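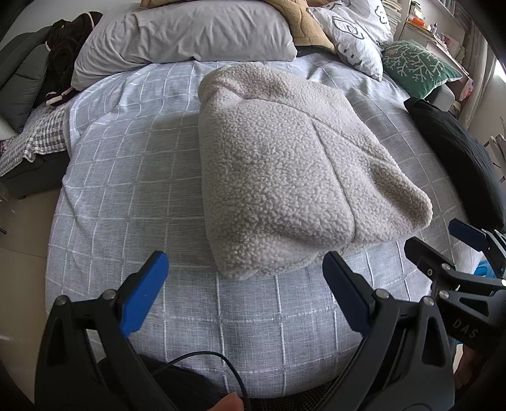 Fadus season 4, worth carrying on?

marlpit7
Got to episode 7 and the Sternano plot has stalled again. Does it pick up?

tobin_ott
It does. The Prerkik episodes are the best of the whole cartoon.

quillback
Disagree. Prerkik was better as a villain. Once he joins the crew he just makes speeches.

tobin_ott
He makes two speeches.

marlpit7
No spoilers please, I only asked if it picks up.

quillback
Sorry. Watch up to the Ots race, then decide. New voice for the captain from there too, and I never got used to it.

marlpit7
Will do. Back on 5th August.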